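Let people read from their notes
January
By Eluned Voyle

I've been going to speaking clubs, on and off, for the best part of 20 years, first in Tirnard and now in Prinwood, and there's one habit I'd happily see the back of. It's the sniffiness about notes.

You know the thing. Somebody gets up for their first proper talk, clutching two sheets of A4 that they've plainly worked on for weeks, and gets through it. Bit wobbly in the middle, lovely ending. Then the evaluator stands up and says well done, very brave, and next time let's see you without the paper! I've watched faces drop at that. I watched one drop last winter and the woman it belonged to hasn't been back.

I do understand where it comes from. A speaker who looks at you is nicer to listen to than one who talks to a lectern, and I'd never argue otherwise. But we've turned a piece of decent advice into a sort of exam. At Prinwood we even have a cup for it, the Mathias Cup, best speech without notes, and I've sat through eight of those contests now. Some wonderful evenings. Also some awful ones, with grown adults staring at the ceiling hunting for their third paragraph while the rest of us hold our breath (and our biscuits).

My own worst talk was for that cup. I'd learned the whole thing by heart, walking up and down the kitchen at night muttering at the taps, and on the evening I lost one word and the rest went with it. I stood there for what felt like a week. If I'd had a card in my hand with "the ferry, then Dad's hat" written on it, I'd have been fine.

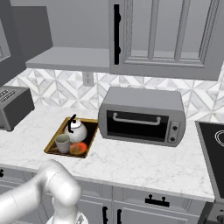 Marble worktop with a small inset sink, and a white robot arm in front.

And think about where most of us are going to use any of this. Weddings, funerals, a planning meeting where you get 2 minutes and your knees are knocking. At my aunt's funeral there were roughly 200 people in the chapel and my cousin read every word of his tribute off a folded sheet. It was the best speech I heard that year. Would anyone have leaned over and told him to try it without the paper?

What I'd like us to teach is how to use notes well, which hardly gets a mention. Big writing. Few words. Look down, get your line, look up, then speak. Pauses that feel endless to you are a kindness to the people at the back. Fuline, the club over the hill, spend a whole evening on it every spring and their newer members are miles more relaxed than ours.

Keep the cup, by all means. I might even have another go at it. But let's stop handing it to beginners as the only way to be any good, and if you're evaluating next month and somebody brings their paper up with them, tell them about the ending.

Contact the club | © Prinwood Speakers | Back to top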